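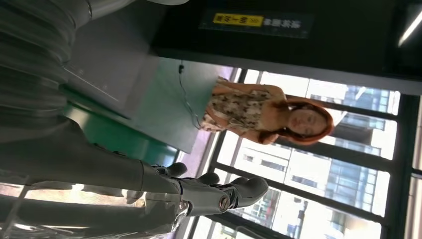

Repainting a rented flat before moving out — worth it?

dfairclough
Moving out of my flat in Clesteston at the end of June after 5 years. The walls are tired. Scuffs in the hall, a patch behind the sofa where the paint has rubbed thin, and picture hooks everywhere. The tenancy agreement says "return in the same condition, allowing for fair wear and tear". Should I repaint or leave it? The deposit is 2000 and I would like most of it back.
Denise

poul_m
Leave it. After that long the landlord should expect to redecorate anyway. Fill the hook holes, wash the walls with sugar soap and stop there.

skuruc
Disagree with Poul. I left mine and they took 82 off me for one bedroom wall. A tin of white would have cost less than that.

poul_m
Did you dispute it?

skuruc
No. I was already in the new place and didn't want months of emails.

poul_m
Then we don't know whether they were entitled to it. Most people pay up because it's easier, and the agents know that.

Balaz_L
I used to do end of tenancy jobs. The worst ones were where the tenant had painted it themselves. Wrong shade of white, roller marks, paint on the sockets. The landlord then charges for putting that right, and you have no wear and tear argument left because you did it. If you do paint, ask in writing which paint was used and do whole walls, corner to corner. Don't dab at it.

dfairclough
The agent says it was Bandine matt but can't tell me the colour. There is half a tin in the cupboard under the sink with the label gone.

Balaz_L
Take the tin to a shop and see if they can match it. It will still look different on the wall, old paint yellows. How many hooks?

dfairclough
Nine in the living room, a few more in the hall. Small ones.

l_dolezal
Check your inventory from when you moved in before you spend anything. Mine had "walls marked in places" against every room and that settled it. I spent nothing and got 100 per cent back.

skuruc
Depends on the agent though. Mine was Semel and they charged for everything, including a lightbulb.

dfairclough
Found the inventory. Hall is down as "some scuffs", living room as "good". So I'll leave the hall, fill the holes in the living room and paint that one wall behind the sofa if the match is decent.

Balaz_L
Sensible. Let the filler dry overnight before you sand it — it shrinks.

poul_m
I still wouldn't paint. Take dated photos of everything before you hand the keys over, whichever you do.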